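芬兰语夜校搬进旧厂房，秋季班增加到五个

2018年6月27日，星期三

波罗斯（Boros）语言夜校上周通知学员，从秋季学期开始，全部课程要搬到城东的旧纺织厂办公楼。现在的教室在车站旁边，租约到期以后房东不再续租。学校方面说，课程不会中断，学费也保持不变。

这所夜校主要教芬兰语，学员多数是来本地工作的外国人和他们的家人。今年春季学期一共有374人报名，是开办以来最多的一次。因为教室不够，有一部分人只能排队等候。搬家以后，初级班会从现在的两个增加到五个，晚上和周六上午都有课。

校长雷约·海迈莱伊宁（Reijo Hämäläinen）在接受本报采访的时候说，他对搬家这件事本来很担心。“老地方离火车近，下班的人走几分钟就到了。新地方要坐公共汽车，冬天天黑得早，有的学员可能会觉得麻烦。”他后来自己坐了几次晚上的班车，觉得时间还可以接受。最后一班车在下课以后二十分钟开，学校正在和公交公司商量，希望能再晚一点。

我自己也是这所学校从前的学员，所以写这条消息的时候，心情和写别的消息不太一样。我在那里学的第一句话是怎样在面包店里排队取号。老师让我们两个人一组，一个人当店员，一个人当顾客，练了整整一个晚上。第二天早上我真的去了面包店，店员听了我的话，用英语回答我。这样的事情，学过外语的人大概都遇到过。

海迈莱伊宁说，这正是学校想要改变的地方。很多学员在课堂上能做完练习，走到街上却没有机会说。本地人看到对方说得慢，就很客气地换成英语。他认为这种客气是好意，可是对学习的人帮助不大。从今年一月开始，学校试办了一个活动，名字叫“维瓦诺拉”（Wivanora），每个月请附近的居民来和学员一起做晚饭，从洗菜到收拾桌子只说芬兰语。

第一次活动来的居民很少，学员倒来了很多，厨房里站不下。到了春天，情况好了一些，有几位退休的居民每次都来。一位在医院做清洁工作的学员告诉记者，她在活动上认识了一位老太太，现在两个人每个星期一起散步。她说：“她说得很快，我常常听不懂，但是她不换英语，她会再说一遍。”

除了晚饭活动，学校还准备在秋天开一个写作班。报名表上写的对象是已经学完中级课程的人。课程内容包括写工作申请信、写投诉信，还有怎样看懂税务和住房方面的信件。教写作班的老师说，这些信件用的词和课本上的很不一样，有的学员在芬兰住了很多年，拿到这样的信还是要请孩子帮忙看。她认为让孩子替父母读信，对两边都不太好。

考试的部分也有变化。以前学期结束的时候只有笔试，从秋季开始会加一个口试，时间不长，由两位老师一起听。成绩不会写在证书上，只告诉学员本人，让他们知道自己下一步适合去哪个班。有学员担心口试会让人紧张，海迈莱伊宁回答说，可以带一张写了几个词的小纸片进去，老师不会说什么。

教材也要换。现在用的课本是很多年以前编的，里面的人物还在用电话亭打电话。新教材叫“辛多拉”（Cindora），由学校的几位老师自己编写，第一册已经写了将近一半，秋天先用打印的讲义上课。老师们把每一课放在一个具体的地方，例如洗衣房、学校的家长会、银行的柜台。有一课专门讲天气，因为老师们认为，在这里和邻居开始谈话，天气是最安全的话题。课文的句子比以前短，也更加接近人们平时说的话。

口语和书面语的差别，是学员提问最多的问题之一。课本里的“我”是一个词，街上听到的“我”是另外一个短一些的词，刚来的人常常以为是两种语言。以前的办法是先教书面语，到了中级班再讲口语。新教材打算从第一课开始就把两种说法放在一起。不是每位老师都赞成。有一位教了很长时间的老师对记者说，她怕学员两种都记不牢，最后写信的时候用了口语，说话的时候又像读报纸。这个问题学校内部讨论了好几次，现在的决定是先试用一个学期，再看学员的意见。
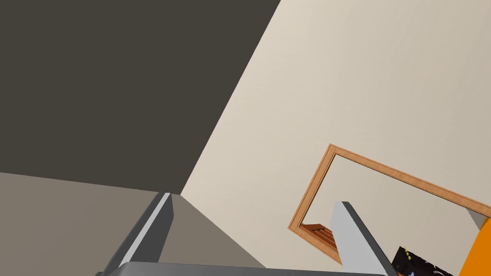 关于托儿的问题，学校也做了一些安排。过去有不少学员，特别是母亲，因为晚上没有人看孩子，学了几个星期就不来了。新地址的同一条街上有一家名叫“波茨卡”（Potska）的儿童活动中心，双方已经谈好，周六上午上课的学员可以把三岁以上的孩子送到那里，费用由学校承担一半。晚上的课暂时还没有这样的服务。海迈莱伊宁说，他们也想做，但是晚上要另外请人，今年的预算里没有这笔钱。

市里对夜校的补助今年和去年一样多。学校原来申请增加，没有得到同意。教育部门的答复说，可以在明年的预算里再考虑。在这种情况下，增加的班主要靠学费来维持。初级班的老师里有几位是刚毕业的年轻人，按小时拿工资，开课的班多，他们的收入也会稳定一点。

对于以前排队等候的人，学校会先给他们发邮件，请他们在七月底以前答复。没有答复的，名额会给后面报名的人。新学员从八月初开始可以在网上报名，也可以到车站旁边的老教室去填表，那里开到八月中旬。报名的时候不需要交证明，但是要做一个十分钟左右的小测验，用来分班。完全没有学过的人不用做，直接进初级班。

在采访快要结束的时候，我问海迈莱伊宁，他自己学外语的时候，最难的是什么。他想了一会儿，说他年轻的时候在国外工作过两年，每天都能听懂同事在讲什么，可是等他想好了要说的话，大家已经在谈另外一件事情了。他说，所以他在给新老师讲课的时候，总是要求他们提出问题以后多等几秒钟，不要马上叫下一个人。

秋季学期九月第一个星期开始上课。各班的时间表会在七月公布，贴在学校的门口，网站上也可以看到。对于公交班次和周六托儿有疑问的学员，可以在工作日的下午给学校办公室打电话，办公室的人会说芬兰语、英语和俄语。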